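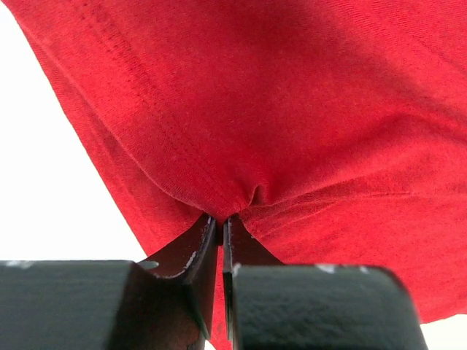 Figure 2. Red knit fabric with a stitched hem.

4.2 Reasons for discarding clothing

Households in Cescombe and Grodus listed 1,207 garments set aside over 15 weeks. T-shirts and other light knits made up the largest group in both towns. Colour was seldom given as a reason. Most people wrote that the item no longer fit or had lost its shape, and a smaller number mentioned worn seams or hems. 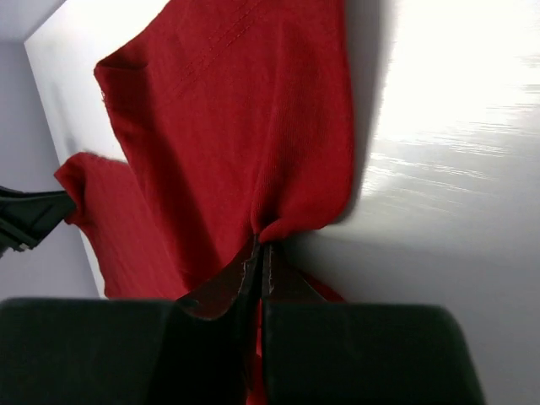 Seven households kept no diary in May and were left out of the totals for that month. Mending was rare in the rest. Masri and Sayegh found the same in Ursu, where older residents owned sewing kits but used them mainly for buttons. Our respondents gave lack of time as the usual obstacle, and two said a new shirt cost less than the thread and a trip to the shopping centre.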